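Diciembre, casi las once de la noche

Escribo rápido que mañana hay que madrugar. Día largo con el proyecto, la cabeza frita.

Por la mañana nada – el portátil de Vitória no reconocía la muñeca y perdimos dos horas con un cable. Era el cable. Siempre es el cable. Lo cambié por el del Rätsep viejo y a la primera. Apuntar: comprar otro, no volver a confiar en el del cajón.

Después del café, pruebas de agarre. Hicimos 44 intentos, 16 malos. La semana pasada eran bastantes más, asi que bien, supongo. El profe quiere llegar a 119 antes de la entrega y yo no sé de dónde vamos a sacar las horas. Vitória dice que si repartimos los turnos salen. Ya veremos.

Lo que falla:

- objetos finos, se giran al cerrar
- la fuerza: con 42 en el parámetro aprieta demasiado, con menos se escurre
- mi código de la espera, que es una chapuza y lo sé

Los objetos gordos ya ni los probamos, aburren. Hoy tocaban mangos. El del mango blanco con la goma naranja lo repetimos toda la tarde, agarrando por abajo, cerca de donde se estrecha. Los dos dedos uno a cada lado, negros y rayadísimos ya – hay que pedir almohadillas nuevas a Stultico, y tardan hasta tres semanas. Mandar el correo YA.

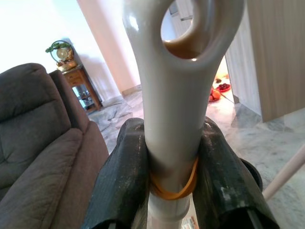

## Mañana

- Bajar la fuerza poco a poco y anotar cada valor (en el cuaderno, no en el movil!!)
- Preguntar a Vitória por la memoria, el apartado de errores es suyo y no he visto ni una linea
- Cargar la batería
- Reescribir la espera, aunque sea feo
- Devolver el destornillador a los de Amari

No he cenado. Queda tortilla, creo. A dormir.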